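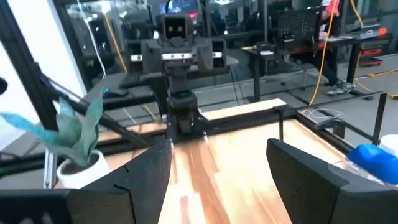 The Gallunier finger set is a pair of replacement fingers for the Gillau parallel gripper, sold with the screws, two alignment pins and a setup card. It fits both the left- and right-hand wrist without modification. Fingers go on as a matched pair and are set to the camera before they are set to the part. With the jaws open, the wrist camera should look straight down the gap: one finger coming in from each lower corner, tapering toward the other, and clear tabletop between them. If one finger fills much more of the view than the other, loosen the camera bracket and turn it before touching the finger screws.

What you get
1 left finger, black
1 right finger, black
4 mounting screws
2 alignment pins
Setup card

Fitting
Home the gripper and switch off power at the cell. Remove the old fingers one at a time and wipe the mounting faces with a dry cloth. Press the pins in by hand. A pin that needs a hammer is in the wrong hole. Start all the screws before tightening any of them, then tighten to the value on the setup card.

Close the gripper slowly on a strip of paper. It should hold evenly along the tip. Run 17 open and close cycles at low speed, then check the screws again.

Camera check
Run the Pullness view check from the service menu. It needs a plain work surface between the fingertips. Glossy tabletops are fine as long as there is no lamp reflecting in the gap. Objects further back on the table can stay where they are.

Care
Inspect the tips every 1000 cycles. Replace both fingers when either tip is rounded or chipped. Clean with a damp cloth only, as solvents will dull the surface and get into the screw holes. If the grip starts to drift to one side, check the pins first. Jae-in Ma at our service desk sees more than 23 returned sets a year, and most have a pin missing.

Compatibility
Gillau wrist units, all versions. Does not fit the Karamanlidis quick-change plate without the adapter, sold separately.

Ordering
Usually ships in 2 working days. Single fingers are not sold. For fit questions or bulk orders, ask for Shu-fen Hsiao in parts and have the serial number from the wrist housing ready. New stock of the adapter is due in November.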